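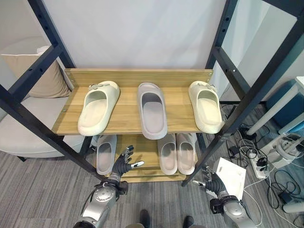
May, planner notes, shoe rack

Swapped the Mishra grasp scorer for the Kenier build. The release notes promise better pairing of left and right shoes. I'll believe it when the logs say so.

Pairing across shelves is the part I don't trust. The odd grey slide on the lower shelf and the grey one between the two cream ones got matched at 2 different confidence values from the same head pose. Same config, same seed. Either Visix is resampling the depth or our cache is stale.

Lower shelf: planner wants 30 mm clearance under the top plank. Dropped it in the Pemel config and got a plan, but the elbow path looks silly – wouldn't run it at full speed.

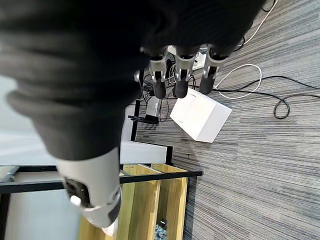 Wrist view, fingers over the carpet. Cables and white box both in view.

Wrist segmentation still labels the dark fabric on the hand as obstacle. Mask needs redoing before anyone quotes a success rate.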